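Ornard Quilted Jacket
Outerwear, product 1372

Supplied by Skillwood under the Brultov household clothing range

The Ornard is a padded jacket in a glossy magenta-purple fabric, intended for everyday wear in cold and dry weather. Quilted panels are divided by stitched seams. 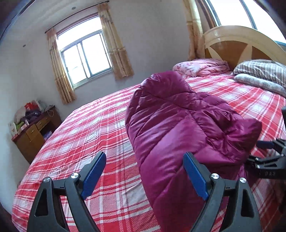

Magenta-purple, on a plaid bed sheet
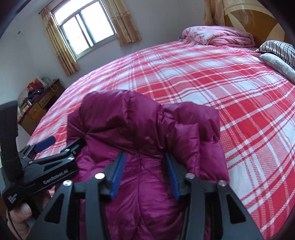 Folding and storage
Customers are advised to close all fastenings before folding. Lay the jacket face down on a bed or other wide, flat surface, bring the sleeves across the back and fold the lower half upwards. The padding holds a good deal of air, and gentle pressure with the flat of the hand will reduce the bulk. Creases in the outer fabric are usual after storage and will fall out on a hanger.

The jacket should not be kept compressed for longer than 2 months. A cotton storage bag is available separately from Awasthi (order code 4000).

Care
Machine wash at a low temperature with a mild liquid detergent. Do not use fabric softener. Dry flat, turning the jacket from time to time - the padding must be fully dry before it is put away. Do not iron.

Weight, adult medium: 1140 g

Returns
Unworn jackets may be returned with the label attached. Orders placed in December are accepted for return until the end of January.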